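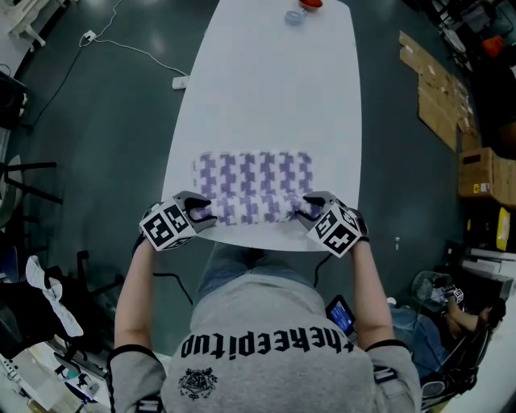 *Cloth folding with two hand-held grippers, marker cube on each.*

**Grikumow** is a student robotics club and yearly folding contest based at Carnby Technical College. Members teach robot arms to handle cloth: towels, napkins, tea towels, now and then a shirt. Most of the teaching is done by people holding grippers in their own hands, the arms come in later. The name covers both the club and the contest, which causes some mix-ups in older college newsletters.

## Name

Taken from a made-up town in a first-year maths worksheet. Was meant to be temporary. Spelt "Grikumov" on the first set of posters and in the college handbook for two years running.

## History

Started as an evening class in basic electronics, six students, no cloth at all. The first project was a line-following cart, dropped after one term. Second was an arm that stacked cups. Folding was brought in when the class moved to Ngô House, where the old laundry room came with the tenancy along with a cupboard of unclaimed tea towels.

The class became a club the year after. First contest held in March, three teams, one arm shared between them. One team didnt finish. The winning fold was a hand towel in quarters.

The present format dates from the fourth contest, when the practice stage was made part of the marks. Before that only the final run counted and teams tended to leave recording until the last week.

## Club sessions

Held in the evenings, term time only. Members work sitting down at a table with one gripper in each hand. The gripper fingers take the corners of the cloth and the member folds as if they had no fingers of their own. Beginners tend to pinch too deep, which drags the lower layer along with the upper one. The usual fix is to approach the edge flat and close late.

Black and white printed cubes are fixed on the grippers so that position can be worked out from the camera picture. Cubes must be kept clean and square on. A cube knocked loose spoils everything recorded after it, so the club rule is to stop and start a fresh batch.

A normal session:

- table cleared down the middle, cubes checked
- short warm-up, two or three folds not kept
- recording in blocks of ten, then swap seats
- bad takes marked on the sheet straight away, not at the end

Patterned cloth is used more than plain. Members find it easier to judge whether an edge is straight against a printed row, and the software seems to agree, although the club has never tested this properly. Plain white is kept for contest practice.

## Recording target

Each team must hand in at least 890 takes before its arm is allowed a scored run. The highest total handed in by one team is 1,529, set in the sixth contest by a team that came fourth.

A take counts if both corners are held at the same moment, the cloth ends fully on the table and no bare hand touches it in between. Takes which fail are kept in a seperate folder. Some teams use them in training, some refuse to, and the arguement comes up at every planning meeting.

## Contest

Runs over one day in the college sports hall. Three rounds.

| Round | Task | Points |
|---|---|---|
| First | Tea towel, folded in half | up to 70 |
| Second | Square napkin, folded in quarters | 100 |
| Third | Cloth picked by the judges on the day | 100 |

The second and third rounds are marked all or nothing. The first allows part marks for a crooked fold, hence the lower value. Added after complaints from new teams who had gone home with zero.

Teams may stop the arm by hand twice in a round. A third stop ends it. Re-laying the cloth is done by a judge, never by the team, and the judge lays it with the printed side up unless the team asks otherwise before the round.

Ties go to the team with fewer takes handed in. Disputed more than any other rule. It was scrapped for the fifth contest and put back for the sixth.

## Equipment

Grippers are printed and assembled in house. The drawings came from an earlier coursework project and have been changed most terms since. Current version has longer fingers and a cable exit at the rear, the older one had it at the side and caught on sleeves.

Software is **Drerico**, written by members and passed from year to year. Lines up the camera recordings with the gripper positions and throws out takes where a cube goes missing for too long. Slow on the club's own computers. The manual covers an older version and several menu names no longer match.

Arms are lent by the engineering department between October and the contest and go back afterwards. No arm is available over the summer, so summer work is recording and software only.

## Membership

Open to any Carnby student, no robotics background asked for. A good share of members come from the textiles course, who generally pick up the folding faster and the software slower. No fee. New members sit beside an experienced one for their first two sessions and do not have their takes counted until the third.

## Results and follow-up

Half folds are now fairly dependable on cloth the arm has been trained with. Quarters less so, the second fold usually goes wrong at the thick corner. Unfamiliar cloth in round three has been folded cleanly by two teams in the history of the contest, in different years.

A shirt round has been proposed more than once. Trial run in the seventh year, no team got both sleeves in. Left out of the rules for now.

## See also

- Ngô House
- Drerico (software)
- Carnby Technical College, clubs and societies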